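Workanico Training Program, Oltholm
Unit 3: Gathering Examples for a Learning System
Instructor: Ghislain Ouellet

3.1 What the wrist camera records

A learning system is given the view from the wrist camera together with the joint readings. The view is often steeply tilted and includes whatever is near the work. Students should expect people, furniture and screens in it. In the view below, a person stands beside a black chair, and a green cutting mat and a pink bowl share one corner.
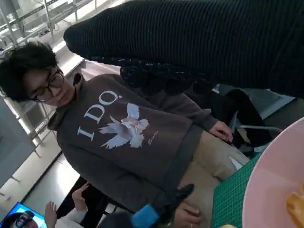 3.2 Keeping and rejecting examples

The Miranda set holds 3114 examples, of which 940 were set aside for testing. An example is rejected if the joint readings are missing or if the clock drifts. A busy background is no ground for rejection – the system must learn to work with it. Black ribbed cloth across the top of a view is labeled "near cloth" and kept.
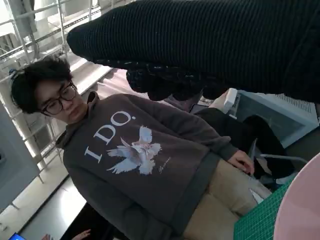
Fig. 2. Wrist view with black ribbed knit cloth, shelving rack and green cutting mat.

3.3 Assignment

Label the views in folder 2 using the Greketti sheet. Submit by the first class in December.

Comments

tpark: Does "near cloth" also apply to sleeves?
G. Ouellet: Yes. Use the same label.
lena_m: The link to the sheet asks for a password.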